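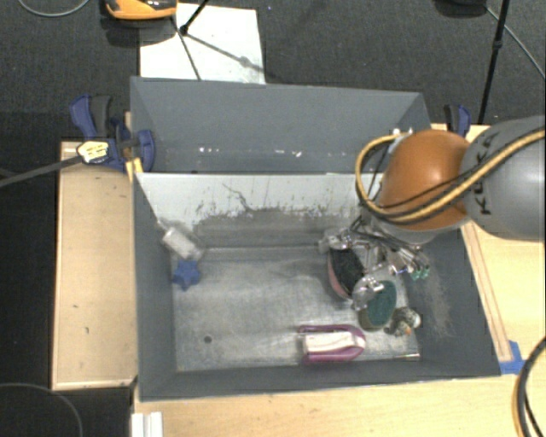 Cable Snag Stops Picking Trials at Masance Lab, and the Fix Is a Good One

December 20, 2024

The bin-picking team at the Masance lab in Clendamham is back up and running after a cable fault shut down its KUKA arm for 8 days. And the team came out of it with a much better setup!

The trouble started during a long run of picks from a deep bin. With the wrist turned far over to reach a brush near the side wall, a loop of cable pulled tight and the gripper lost its signal. The arm went into a protective stop, just as it should, and no one was hurt. It had made some 2,000 picks since the last cable check in June.

"I was thrilled with how fast it stopped," said Yolandi Mahlangu, who runs the trials. "The fingers were still down between the brushes, and we had to back it out by hand, very slowly, with two of us watching."

Dineo Le Roux opened up the connector and found 2 broken wires. She has since rerouted the cable with more slack at the wrist and written a limit into the Wondik control software so the last joint can't wind up that far again. Cable checks now happen every 14 days.

Trials with brushes and other small household things have started again, and the Swanepoel group will get the full fault log next, along with Le Roux's wiring notes.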